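3.2 The Bowl Table at the Larneck Student Workshop

Of all the exercises we tried with the students at Larneck, the one they kept coming back to was the bowl table, and so we describe it at some length. The kit is humble: brightly colored plastic bowls of different sizes, a cup, and a green cloth. Each team of 2 students had to get the arm to gather bowls into a stack, and each team was free to choose where the stack should stand and which bowl to go for next. We had expected this to fill a single afternoon. It filled most of September, and we were very happy to let it!

Picking up a bowl sounds like the easy part, but the Buvorville teams soon found that grip and carry have to be planned together. A bowl held by its rim may tilt, as the purple one does in Figure 3, and a team that thinks only about the pick has nothing ready for the release. Several students wrote in their notebooks that they had begun to watch their own hands at the dinner table, which pleased us no end.
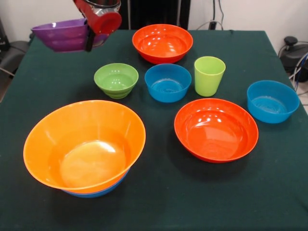

Figure 3. A purple bowl held by the rim above the stacking table.

Across the term the teams logged 1,605 attempts, each with a line or two of comment in the student's own words. We asked for the comments mostly out of curiosity – they turned out to be the best thing we collected. Early entries tend to blame the arm. Later ones talk about the order of the bowls, the height of the release, and how a bowl that settles at a slant changes the job for whatever goes in after it. The same arm was used by every team, with the program written in the small block language from the Ansari course, and no program was allowed to run past 600 steps.

Nested stacks made for the longest discussions. With several bowls inside one another, the fingers have to reach down within a rim, and the students had to decide how far down was far enough. One team kept its own table of finger depths and passed it along to the next, quite unprompted, and we saw no reason to stop them.
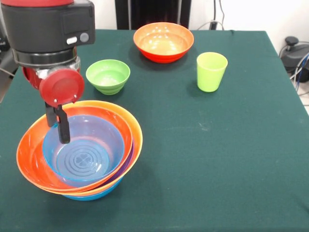
Lonbridge, reading an early draft of this section, objected that we had been too generous to the exercise, and asked whether a student who borrows another team's depths has learned to plan a stack or only to copy one. It is a fair point, and our logs can't settle it. In the next round, every team will spend the first 10 attempts on its own numbers before any tables are shared.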